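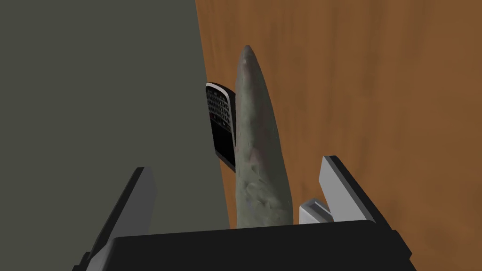 Magpie Plays One Last Farewell Show, Again

LUVWOOD - The old magpie who fronted Tetitora back in 2000 came out of retirement this June, for what he swore to the whole gum tree was the very last time, and bless him, he very nearly made it through the second song.

"I used to do 79 shows a year on nothing but chips and spite," he wheezed, leaning on a branch while his drummer, a possum with grandkids now, hunted about for her reading glasses. "These days I'm in my favourite nest by half past seven, and I like it there."

The crowd, nearly 100 galahs and a rather patient wombat, sang the chorus for him when his voice gave out, and kept on singing it well after he'd nodded off against the amp. He woke at dawn, asked who'd won, and announced a spring tour.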